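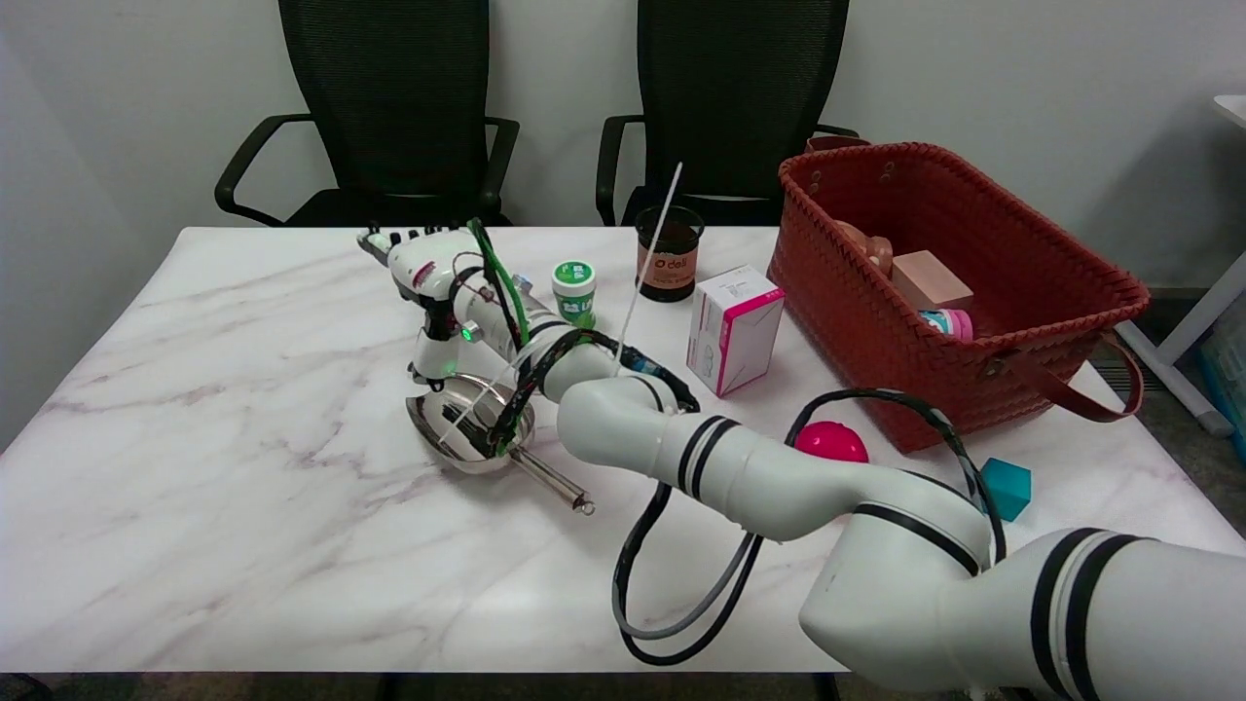

27th October

Ladle task, second block of demos with the glove. 33 recorded, 20 kept. Best keep rate we've had on anything with a thin handle and I'm really pleased with it!

Change from last time: the wrist now starts low over the table with the palm flat and the fingers pointing toward the chairs. Before, I was starting high and diving in, and every demo had a different approach in it, so the policy came out with a sort of average of all of them and hovered. Starting low cuts the whole first phase out. Takes me a minute to get comfortable, then it flows.

Ladle is a pain in the best way. The bowl is polished and the depth goes to mush on it, so I've been steering on the color view only and ignoring the point cloud. The handle is easier to see, but it lies so flat on the marble that the fingertip pads hit the table first. What works: touch down with the pads just behind the handle, drag back toward the base until the handle rolls up onto the thumb side, then close. Slow close, slower than feels natural. If I close at normal speed the handle squirts out and the ladle spins on its bowl (fun to watch, useless as data).

Of the 13 I threw out, nine were spins. Two were me bumping the foot pedal and cutting the recording short. The other two I'm not sure about, the thumb joint reads a jump that I didn't make. Might be the Cenon glove drifting when my hand warms up. Re-zeroing every ten demos from now on, and if the jumps stop I'll believe it.

Clutter stays on the table for all of these. Basket on the right, the deli cup, the white and pink box, and the small stuff (magenta ball, teal cube) nearer the arm. I shuffle the ladle between demos, handle angle especially, and leave the rest where it is. For the next block I want to shuffle the back row too, but one thing at a time.

Cable note: the black bundle off the midsection likes to lie out across the table. When I bring the elbow in, watch where the loops go. Caught one on the cube this morning and lost a good run. A clip on the upper segment would fix it, does Halvorsen still have the soft ones?

Totals after today: 2,577 demos in the Zulska set, of which 1,745 are pick-only. So the pour and stir part is still thin and that's where I'd like to put the time. In February we had hardly anything with a tool in it at all, so this is a huge jump.

Tomorrow:
- replay five of the keepers open loop, half speed first
- try the hook grasp through the ring at the end of the handle, I think it could be lovely
- ask Brisia about the latency on the wrist channel, feels a touch behind the fingers
- new batteries for the glove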